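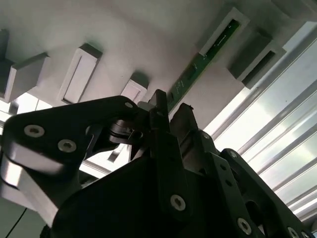 What size circulation pump does a two-story house need?

For most two-story houses with a single heating loop, the Nellus 56 is the right size. Larger homes with more than one loop should use the Nellus 600.

Nellus Circulation Pumps

The Nellus line is made by Karus for closed hot water heating systems. Both models use a wet rotor motor with ceramic bearings and need no oiling. The pump body is cast iron with flanged ports. A bronze body can be ordered for open systems and drinking water lines.

Nellus 56
Three fixed speeds, set by a dial on the terminal box. Fits most existing flanges without changes to the pipework. Part number 438.

Nellus 600
Variable speed with constant pressure control. The controller lowers motor speed as zone valves close - no bypass valve is needed on most systems. Supplied with a check valve, which may be removed if the system already has one.

Installation

Mount the pump with the motor shaft level. The terminal box may be turned to any of four positions by removing the body screws, but it must not face down. Flush the system before fitting. Fill and vent before the first start, and do not run the pump dry.

Glycol mixes up to half strength are allowed. Expect lower flow at the same speed setting.

Spare parts

Gaskets, rotor kits and terminal box covers are stocked for both models. Covers made before May have a different latch and are sold as a separate item. Gajewski flange sets fit both bodies.

Orders of more than 1,000 units are quoted by Vasiliki Economou in the Pororico sales office. Price list valid from November 17, 2020.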